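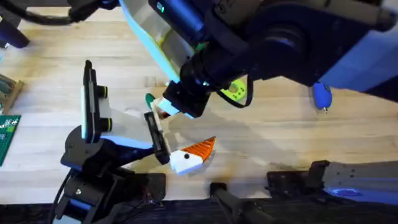

Right, a thread on learning to swim at 41, as several of you asked and I've had two coffees.

1/ I grew up in Jidthorpe, which has a river, a canal and a boating pond, and somehow I got through school without ever putting my face in water. I could do a sort of upright doggy paddle. That was my lot.

2/ Signed up for the adult beginners' class last November. Worst month to pick!! Walking home with damp hair in the dark, eating chips from Bimel because they were open and I was starving. (I regret none of the chips.)

3/ The teacher is Soudabeh and she has the calmest voice I've ever heard. First lesson was just blowing bubbles. Forty-one years old, hanging on to the side, blowing bubbles next to a retired bus driver. I laughed so much I swallowed half the shallow end.

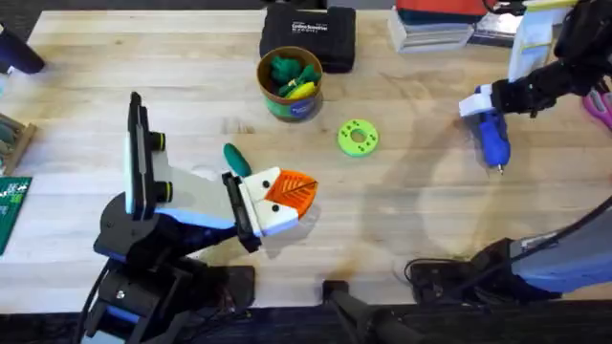

4/ Breathing. Everyone bangs on about arms and legs but for me it was ALL breathing. I was holding it in, then trying to breathe out and in again in one go when I came up. Hum under water instead. Any tune. Mine is the Match of the Day music.

5/ Goggles: I bought the cheap ones and they leaked, then bought dearer ones and they leaked too. Parveen Naqvi from my lane showed me I'd been wearing the strap far too low. So that's money I won't see again.

182 likes · 2 reposts

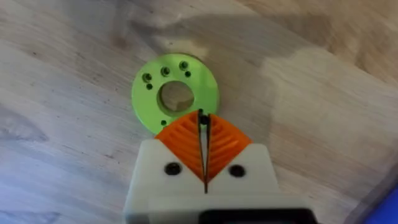
Posted by Sobia Tarar
7/16/23

6/ Anyway. This morning I did 2000 metres. In one go! Front crawl for most of it, breaststroke when I got grumpy. The bus driver was in the next lane and gave me a thumbs up at the end and I had a little cry in the showers.

7/ Things I still can't do: tumble turns, diving in, butterfly (looks like being thrown down the stairs, no thank you), getting out at the deep end without using the ladder.

8/ If you're thinking about it, ring your local pool and ask what they've got for adults. Mine wasn't even on the website, I only heard from my cousin. And take a £1 coin for the locker, they never give change.

Show more replies

We use cookies to improve your experience. Accept all | Manage settings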